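**Talk notes: teaching two arms by remote control**
Fandoswood, July 31, 2018

Slot is short. Keep the slides moving and leave room for Kaj at the end.

**Opening**

- Say who we are. Hatsue Hirose and I run the Trodska setup. Mathis Texier wrote the recorder.
- Ask who in the room has ever moved a robot by hand. Wait for hands.
- Main point, say it early: we don't program the motion. A person drives both arms from a second pair, and we save what the joints did.

**The bench**

- Both arms bolt to one rail. Distance between them never changes, so old recordings still line up with new ones.
- Walls are plain on purpose. Less for the cameras to get confused by.
- The red block is the work piece. The arms have to bring it to the middle and both end up near it.

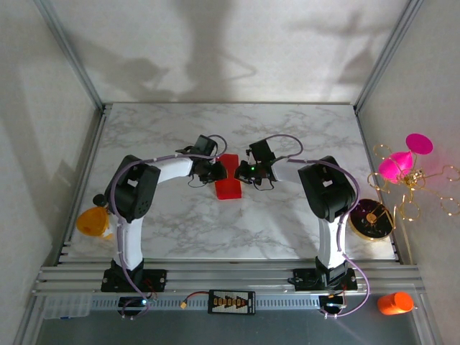
We started in January with one arm and one operator. Adding the second arm took longer than we planned. The trouble was mostly the operator, who has to think about two hands at once through a pair of handles that don't push back. Wilmer Quintero was the first to get smooth runs, and his advice was to slow down and look at the gap, never at the handles. Everyone who drives now gets told that on day one.

**Recording**

- We have 1526 runs saved. Hatice Özkan watches them before they go into training.
- Failed runs are kept in a separate folder. Don't get drawn into this, it is a talk of its own.
- Pauses are a problem. If the driver stops to think, the robot learns to stop too. We trim anything longer than 2 seconds.
- Cables: leave slack at the wrist. Too tight and it pulls the arm off its path.

**Two grippers on one part**

- Slow down here — this is the part people ask about.
- Each arm is driven separately. No shared controller decides who leads.
- We tell drivers to settle one gripper first and bring the other in after. Mixed habits between drivers gave us our worst results.

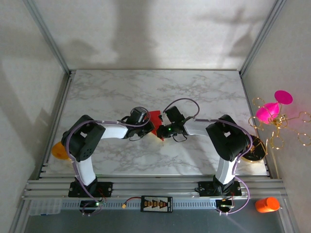

*Both grippers at the red piece, mid-table.*

- Barasa asked whether one person could drive both arms all day. Answer: no. Hands get tired and the runs get sloppy. We swap after 9 runs.

**If there is time**

- New drivers do 100 practice runs that we throw away.
- Fastgate question about cost: send them to Kaj Fogh.

Last slide is the contact page. Leave it up during questions and repeat each question into the mic.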